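So-yul Noh on sheets, soft colours and the good sense of folding on the bed

I had meant to keep So-yul Noh for half an hour and I kept her for most of an afternoon, which was as much her doing as mine, because she is one of those people who answers the question you asked and then the one you ought to have asked. She has been selling and mending bed linen for 12 years, first at Maeng and now under her own name, Ornier, and she teaches an evening class in what the flyer calls household folding. (She wanted it called "Laundry for Grown-ups" and was overruled by her business partner, Ju-won Bang, who does the flyers.)

We began with tea and with my confession that I have never once folded a fitted sheet to my own satisfaction.

"Well, who has?" she said. "My mother rolled hers up like a sleeping bag and shut the cupboard door very quickly. I do fold mine, but I don't think any less of the rollers. If it goes in the cupboard clean and you can find it at bedtime in the dark, you've done your washing, as far as I'm concerned."

She is far stricter on where the folding happens. The kitchen table, she says, is nearly always too small and nearly always has jam on it. The couch is worse, with all those cushions giving way under your hands. Her students are sent straight to the bedroom.

"The bed is the best folding table in the house and you already own it! It's wide, it's soft, things stay where you put them. And if you've tipped the whole basket onto the bed, you have to finish before you can go to sleep. I've folded at eleven at night purely out of wanting to lie down."

I asked whether the bed ought to be made first, imagining hospital corners, and she laughed at me. A rumpled bed will do perfectly well, she said, so long as you give yourself one patch to work on, about as wide as your shoulders, and smooth that much out with your forearm. She likes a pale cover for it, cream or oatmeal, and darker pieces on top, so that the edges show up. A navy sheet on navy bedding, by lamplight, is her idea of a bad evening.

Thin knits are the other thing she'll talk about for as long as you let her. T-shirts, jersey pillowcases, those light stretchy cloths that come out of the dryer in a ball.

"People pick them up by the middle," she said. "Of course they do, it's the bit that's sticking up. So up it comes like a little tent, and all the edges are hanging down underneath where you can't get at them. Put it down again. Find a hem, any hem, and follow it along with your fingers until you reach a corner. Then you've got somewhere to start."

And a full sheet? There she stood up and fetched one to show me, and I was handed 2 corners before I'd put down my cup.

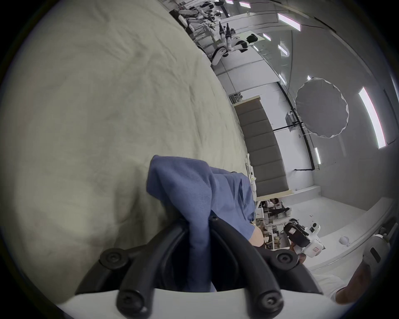
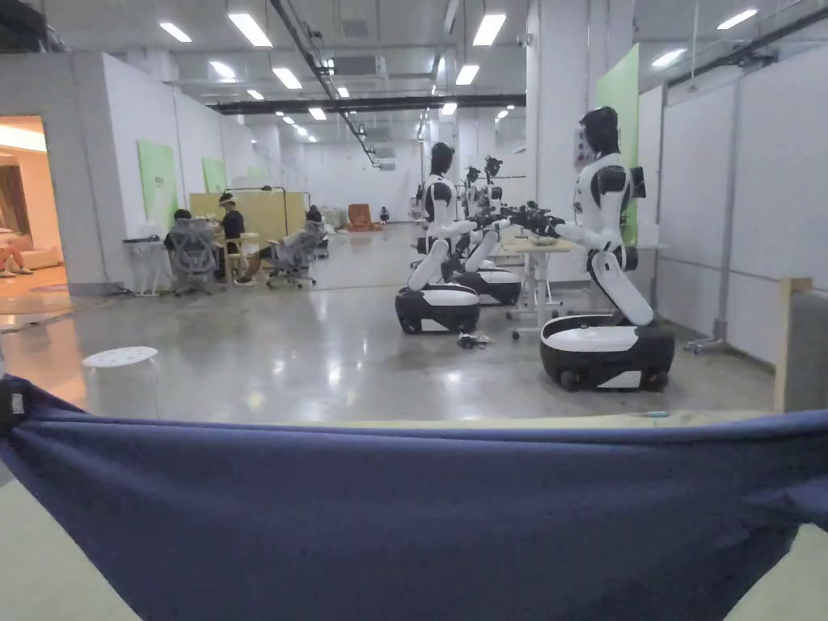 "Hem at the top, always," she went on, "and pull until it's nearly flat, but you needn't fight it. A sheet has weight. It wants to dip in the middle and you may as well let it. The creases that gather at the corners are only your grip, they'll go when you shift your hands in."

She learned the two-person fold from In-ho Ryu, who was head of the mending room at Maeng when she started there and who had, by her account, no patience with anybody who walked forward too early. You stand apart, you shake once, you meet in the middle, and the one with the longer arms takes the corners. She and In-ho could do a king-size in 3 movements and carry on a conversation about lunch the whole time. She still can't do it with her husband, Lorne Després, who turns the wrong way every time and is very cheerful about it.

"Lorne and I have separate chores now. He does pillowcases. He's marvellous at pillowcases."

When I brought up ironing she made a face. She'll iron a tablecloth for guests, and the top hem of a linen sheet if she's in the mood, because that's the part folded over where you see it, and the rest can look after itself. Cotton she takes off the line with the faintest bit of damp left in it, smooths over the bed with the flat of her hand, and leaves for a quarter of an hour while she does something else. Jersey she never irons at all.

Her own linen cupboard is smaller than I expected. There are two sets for each bed and one spare for visitors, and a stack of odd flat sheets in every shade of blue, which she admits are a weakness. She buys them singly at church sales, washes them hot and cuts up the worn ones for pillowcases or for the class to practise on. Over the years she reckons the class has got through more than 2,000 folds on one particularly long-suffering navy double, and it has gone beautifully soft.

"I keep meaning to retire it. Ju-won says it should be framed. But everybody learns on it, and they get fond of it, and then the next lot come in."

The June class is already full, with a second one to follow once she has found a room with a bigger bed in it. Students are asked to bring a fitted sheet from home, the worst one they have, and she'd rather it hadn't been folded beforehand. I've put my name down and I have the sheet picked out, a stretched old thing with one corner gone slack, and she has already told me she can fix the elastic while I'm there.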